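How to get a rough mix ready for mastering (home recordings, rock and heavier stuff)

Quick one between rehearsals. Had the same email from three bands since May so I'm writing it down once. This is for people recording their own songs in a bedroom or practice room and sending the mix off to somebody else to master. Not a mixing course. Assumes you've got guitars, bass, drums and a vocal and they mostly sit where you want them.

What you need

Your session, finished. No more overdubs. If Baptiste still wants to redo the second solo, stop reading and let him.
Headphones and at least one other thing to listen on. Car, kitchen radio, phone.
A reference track. Something released, same sort of tempo, same sort of heaviness.
An evening. Two if there are more than five songs.

Step 1. Save a copy

Save the session under a new name. Songtitle_PREMASTER, whatever. Do it before touching anything. I lost the good version of a Grendamance track by working straight on the original and we never got that chorus back.

Step 2. Take stuff off the master channel

Limiter off. Loudness maximiser off. Any preset with "master" in the name, off. A gentle compressor you mixed into from the start can stay, but tell the engineer it's there. If the whole mix falls apart when the limiter comes off then the mix was leaning on it and you need to go back to the drums. Usually the snare.

Step 3. Get some headroom

Play the loudest chorus and watch the meter. Peaks a few dB under zero is fine. Don't drag the master fader down to get there — select every channel and bring them down together. Watch for automation, it'll ignore you on some programs and jump back. Write the volume moves to a trim or group if you have to.

Step 4. Listen quiet, then listen on headphones

Quiet first. Speakers so low you could talk over them. Can you hear the vocal? Can you hear the kick? If one vanishes, half a dB up, try again. Small moves.

Then headphones for the ugly bits: clicks at edits, breaths chopped in half, amp hum before the first riff, a chair. Closed over-ear ones are best for this becuase the room stays out of it. Go through start to finish, no stopping, and jot the times down. Then fix them all in one go.

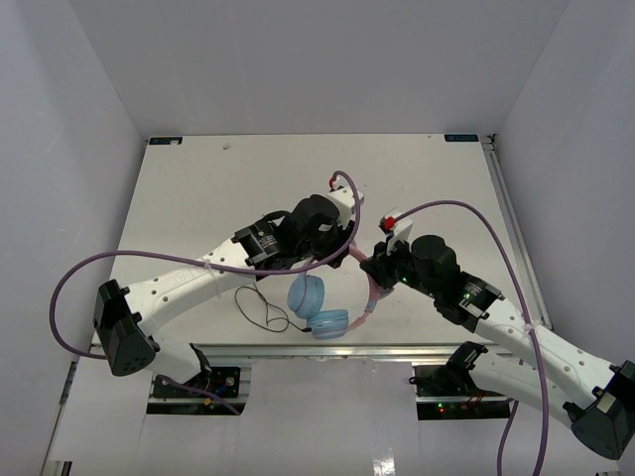
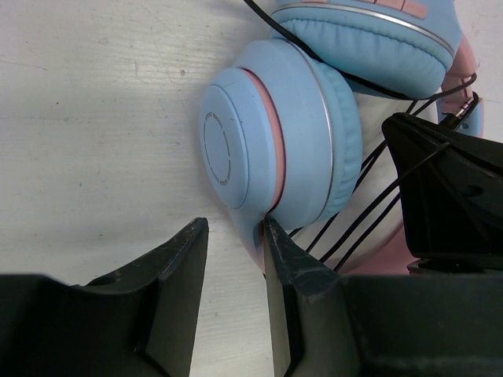

Over-ear headphones, light blue with some pink.

Don't set your bass level on headphones only. Lucienne did that for the whole Bitimow EP and it came out like a lorry idling outside. Check low end on speakers or in a car.

Step 5. Compare with your reference

Drop the released track in the session on its own channel, sent straight to the output. Turn it DOWN until it's the same loudness as yours. People skip this bit, then think their mix is dull when it's only quieter. Flick between them for 20 seconds at a time. Listen to one thing each go. Cymbals. Then vocal. Then the gap between kick and bass.

Industrial type tracks with loops under real drums: mute the loop and see if the drums get bigger. If they do, the two are fighting. Nudge the loop a few milliseconds or roll the lows off it.

Step 6. Tops and tails

Leave a second or 2 of silence at the front and let the last chord ring right out. No fades unless you're sure, the engineer can do them. Don't trim tight. Cymbal tails get cut off all the time and you can't put them back.

Step 7. Export

WAV, 24 bit, same sample rate as the session. Not MP3. No normalising, no dither unless they ask for it. Then listen to the exported file, the whole thing, outside the recording program. Our last single had nearly 20 seconds with no rhythm guitar after a plug-in dropped out during the bounce, and Didier only spotted it on the train.

Step 8. Send it with notes

Keep them short. Song order, gaps if it's an album, your reference track, anything odd that's meant to be there. "The crackle in the intro is on purpose" saves a phone call. Put the tempo in too if there's going to be a remix.

File names: number, artist, title, version. 01_Postma_Title_v2.wav. Never "final". Sandrine has a folder with four finals in it and the oldest one went to the pressing plant.

When it comes back

Leave it overnight. Then listen at the same volume as your mix, same as step 5. If the vocal's too quiet in the master it was probly too quiet in the mix, so fix it there and resend. Most people will do one round of changes in the price — ask before you book.

Stems are another job altogether. Will do a seperate page on those when the Werkstead sessions are finished.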